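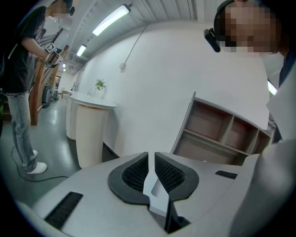 Padded jaws up close, with a second hand-held gripper and its marker tag on the left.

Review: Gakel Hollis hand-held gripper and the Session Rules handbook
By Dace Mets
January 30, 2018

The Hollis is sold as a pair of hand-held grippers with a charging dock, a sheet of spare marker tags and a printed handbook called Session Rules. Most reviews I have read skip the handbook. I am going to spend more time on it than on the hardware, as it will decide whether your recordings are any good.

We bought our set in the fall for the Volirholm project, where two operators at a time record shelf and table tasks. We now have a little over 1,000 recordings made with it. Before that we used the Sernano, and I will compare the two where it matters.

The hardware

The grippers are solid. The trigger has an even pull and the jaws meet squarely. The pads have a textured inner face that holds glassware and thin plastic better than the smooth pads on the Sernano did. Cleaning them takes a soft brush. A cloth just pushes crumbs into the texture, and the handbook is right to say so.

Weight is the main complaint from my operators. Nobody minds it for the first few tasks, but by the end of a long block the wrist starts to drop and the jaws come in at an angle. I would have liked a strap or a balance point farther back.

The vents get warm. They need to stay clear, and it is easy to lay the tool down on its side with a grille against the table. Gakel could fix this with a small foot on the housing. We made a stand out of foam.

The handbook

Session Rules runs to 70 pages, and the parts you need every day fit on a card you can tape to the wall. It is in four sections: the room, the operator, the tool and the record. The writing is clear. Most rules are one sentence with a short note under them.

The room section is the best of the four. It asks you to mark a work zone on the floor for each operator, with a gap between zones wide enough for both people to bend and turn. If two people must work the same shelf, one of them is named lead and the other waits for a spoken "clear" before reaching in. That sounded fussy when I first read it. We had two knocks in the first week and none after we started using it.

Cables get half a page, and I would give them two. The rule is that no cable may cross a walking path, and any slack must be coiled and kept outside the work zone. A thin black cable on a smooth gray floor is easy enough to see when you are looking for it. An operator in the middle of a task is looking at the jaws. We tape ours down along the baseboard and check it before each block. Loose cords and straps on the person are covered too: tuck them in or take them off.

The handbook also asks that everything breakable within arm's reach be moved before the first take, unless it is part of the task. Potted plants and glasses on side tables are named. We had ignored both.

The operator section deals with breaks, clothing and headsets. Breaks are set at 15 minutes after each block, and a block can be no longer than an hour. Clothing is closed shoes and short or close-fitting sleeves. Headset mounts that stick out past the side of the face must be called out to the other operator at the start. I think this is a good rule and I have not seen it written down anywhere else. When someone leans in close over a tool, the mount arrives before they expect it to.

There is a short passage on consent and faces. Everyone in the room, including people passing through, must know that recording is on, and faces must be obscured before files leave the site. The handbook does not say how to do the obscuring or who signs it off. We wrote our own page for that and stuck it in the back.

The tool section covers the marker tags, and it is strict. A tag must be flat, clean and square to its mount, and a tag with a lifted corner is replaced, never pressed back down. I agree with this. We lost most of a day's work in our first month to one tag with a bent corner. The spare sheet helps, but it has too few of the size that wears out fastest.

The record section is the weakest. It gives a log sheet with boxes for date, task, operator and tool number, and that is nearly all. There is no box for the starting state of the shelf and none for a failed take. The advice on failed takes is a single line telling you to "note and continue." That is not enough. If one operator deletes a dropped item and the other keeps it, the set is uneven and you will not find out until much later. Our rule is to keep every take and mark the bad ones. I would like to see Gakel put something like it in the next edition.

Lighting is also thin. The handbook says to avoid glare and leaves it there. A glossy floor under long ceiling lights will throw reflections, and a new team could use a page on where to stand and which way to face. The Sernano guide had a useful diagram for this, though the rest of it was poor.

Compared with the Sernano

The Sernano is lighter and cheaper and its dock is better. Its guide is a folded leaflet, mostly about charging. If you already have good written rules of your own, the Sernano may suit you fine. If you are starting from nothing, the Hollis handbook will save you weeks of working it out.

Problems so far

One trigger spring went soft in the second month. Gakel replaced it without any argument, but the part took a while to come. The dock light is hard to read from across a room. The handbook's binding is glued and pages have started to fall out of ours, so scan it when it arrives.

Edition 2 of Session Rules is listed as due in March. I have asked whether current owners will get it for free and have not had an answer yet.

Rating

Hardware: good, a bit heavy.
Handbook: very good on rooms and people, weak on records.
Would I buy it again: yes, with our own log sheet added.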